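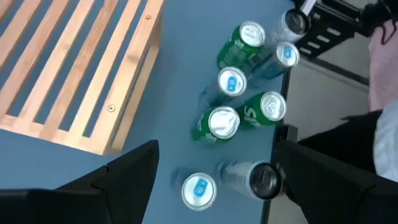
Progress report, June 2026
Pantry shelving and drinks restock, Ormsby site
To: Fenna Kuipers, Nomgate small grants

Fenna -- short one this time, sorry, writing it between deliveries. Fuller numbers come with the October report.

Where we are

Drinks corner is the main thing this period. Blue table is in use as the sorting surface and the slatted wooden rack is out on it. Cans get sorted on the table first, then racked by kind. Green ones together, the ones with the blue tabs together. Before this everything went into one deep cupboard and whatever was at the back stayed at the back.

Slats have turned out fine for cans as long as they go in on their sides, across the slats. Lengthwise they settle into the gaps and then you can't slide them forward. We're telling people this at the start of each shift, will put up a card.

Side rail is screwed. Checked the screws when we moved it, one needed a quarter turn. Added to the monthly check list.

Stock

Cans received this period: 257. All logged. Dented ones go in a seperate crate and are checked before anything is done with them. Anything bulging or leaking is thrown out, no exceptions.

Date checking is slower than planned. Dates on the cans are small and the light in that corner is poor. Jurent quoted for a strip light over the table, quote is in the folder, haven't accepted it yet. Would come out of the fittings line, not the stock line.

Spending

Rack and fixings -- paid, receipt attached.
Table -- no cost, came over from the Canberg site when they changed rooms.
Labels and marker pens -- paid, receipt to follow (I have it somewhere).
Light -- not spent, see above.

Nothing over budget so far. Small underspend on fittings, ask below.

Problems

Second rack is late. Supplier has moved the date 3 times. If it isn't here in 30 days we cancel and buy locally, even if it costs a bit more.

Table gets used for other things between sessions and the sorting has to start over. Have asked for it to be left alone on delivery days. Mostly working.

People take cans from the front and new stock also goes in the front, so rotation is not happening the way the plan said. Trying loading from the wall end instead. Needs the rack pulled out from the wall a little, so we lose some walkway. Will measure.

Next

Fit second rack, or cancel it.
Card for the wall, how to load, which way round.
Decision on the light.
Move juice cartons off the floor -- still there, I know.
Short training for the 2 new starters on date checks.

Ask

Can the fittings underspend go toward the light? Need a yes or no before I reply to Jurent, thier quote runs out at the end of the month. Email is fine.

Receipts and stock sheet attached. Stock sheet has a blank column for shelf location, ignore it, we fill that in once both racks are up.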